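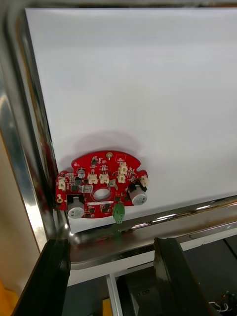

이 자료가 왜 필요한지 모르겠다는 말부터 나왔다. 흰 판에 빨간 기판 하나 붙어 있는 물건을 이렇게까지 정리해서 누가 읽느냐는 것이었다. 초안을 돌렸을 때 받은 첫 의견이고, 절반쯤은 맞는 말이라 여기 그대로 남겨 둔다.

Biltolport 패널 기판 기록
README

개요

Biltolport는 금속 프레임을 두른 흰색 패널과 그 위에 붙은 빨간색 인쇄회로기판에 관한 기록 묶음이다. 부품의 모양, 커넥터의 자리, 프레임과의 간격을 적어 두었다. 회로도는 없다. 회로도가 있다고 소개한 글이 돌아다니는데 잘못된 글이다.

정리는 Quintanilla에서 했고 용어는 Dalurix 표기를 따랐다. Dalurix 표기가 특별히 좋아서는 아니다. 먼저 쓰던 문서가 그 표기로 되어 있었고, 바꾸려면 다 바꿔야 했다.

수록 내용

기록 항목은 모두 80개다. 항목 하나가 메모 한 장이며, 길이는 들쭉날쭉하다. 한 줄로 끝나는 것도 있고 같은 말을 세 번 하는 것도 있다. 그중 35개는 커넥터 위치에 관한 것이라 솔직히 치우침이 심하다. 전해 커패시터를 다룬 항목은 4개뿐이다. 기판에서 제일 눈에 띄는 부품이 제일 적게 적혀 있는 셈이니, 이 비율을 보고 중요도를 짐작하지 말 것.

항목 형식

각 항목은 번호, 대상, 위치, 메모 순서로 적는다.

번호: 작성 순서대로 붙였다. 중간에 빠진 번호는 없다.
대상: 기판, 커넥터, 커패시터, 구멍, 프레임, 패널 중 하나.
위치: 패널을 정면으로 놓고 본 방향. 초기 항목 일부는 기판 기준으로 적혀 있어 서로 맞지 않는다.
메모: 자유 서술. 비어 있을 수 있다.

부품에 대해 적어 둘 것

기판은 네모반듯하지 않다. 윗변이 넓게 휘어 있고 양옆으로 작은 돌출부가 나와 있다. 외곽 치수를 가로세로 두 숫자로만 적은 항목은 그래서 별 쓸모가 없다. 지우자는 의견이 있었지만 남겨 두었다.

가운데 타원형 구멍의 용도는 기록마다 설명이 다르다. 배선을 통과시키는 구멍이라는 메모가 있고, 고정용이라는 메모도 있다. 둘 다 근거가 없다. 용도를 확인하지 못했으니 이 자료를 인용해서 어느 쪽이라고 쓰지 않기를 바란다.

흰색 커넥터는 하우징 색이 같다는 이유로 전부 같은 규격으로 처리한 항목이 많다. 핀 수를 세어 본 항목은 거의 없다. 호환되는 케이블을 찾으려고 이 자료를 여는 사람이 있을 텐데, 말리고 싶다. 실물을 보고 재는 편이 빠르다.

커패시터의 용량과 내압은 적지 않았다. 추정값을 넣은 판본이 하나 있었고, 어디서 나온 숫자인지 물었더니 답이 없어서 뺐다.

프레임과 패널

프레임은 광택이 있는 스테인리스강으로 적는다. 세로대와 가로대가 만나는 안쪽 모서리는 둥글다. 이 모서리에서 기판까지의 거리는 항목끼리 차이가 크다. 곡면의 어디를 시작점으로 잡았는지 아무 데도 안 적혀 있으니 당연한 결과다. 다음 판에서는 가로대 윗선을 기준으로 다시 잰다는 계획이다. 계획은 지난번에도 있었다.

기판은 패널 표면에서 조금 떠 있다. 간격을 만드는 부속이 무엇인지는 항목에 없다. 스페이서라는 말이 여러 번 나오지만 떼어 보고 쓴 말은 아닌 것 같다.

Nindo 점수

Nindo는 항목의 믿을 만한 정도를 매기는 내부 점수다. 처음에는 단계를 잘게 나눴다가 매기는 사람마다 결과가 달라서 2단계로 줄였다. 값은 "확인"과 "미확인"이다. 줄이고 나니 일치율이 올랐는데, 점수가 좋아진 것인지 고를 게 줄어서 그런 것인지는 따져 보지 않았다. "확인"이 붙은 항목도 한 번은 의심하고 읽는 것이 좋다.

쓰면 안 되는 곳

수리 안내서, 안전 점검표, 부품 주문서의 근거로 쓰지 말 것. 특히 커패시터가 붙은 기판을 만지는 작업에는 이 자료가 아무 도움이 되지 않는다.

변경 사항

1월 판: 위치 기준을 패널 정면으로 통일하기로 함. 통일이 끝나지는 않았다.
이번 판(2026년 4월 16일): 커패시터 추정값 삭제, Nindo 단계 축소, 구멍 용도에 관한 단정 표현 수정.

남은 문제

앞서 나온 의견, 그러니까 누가 읽느냐는 질문에는 아직 답을 못 했다. 내려받은 사람은 있어도 돌아온 수정 요청이 없다. 틀린 곳이 없다는 뜻으로 받아들이기는 어렵다. 고칠 곳을 찾으면 항목 번호와 함께 무엇을 보고 판단했는지 적어서 보내면 된다. 근거 없이 값만 보낸 수정은 반영하지 않는다.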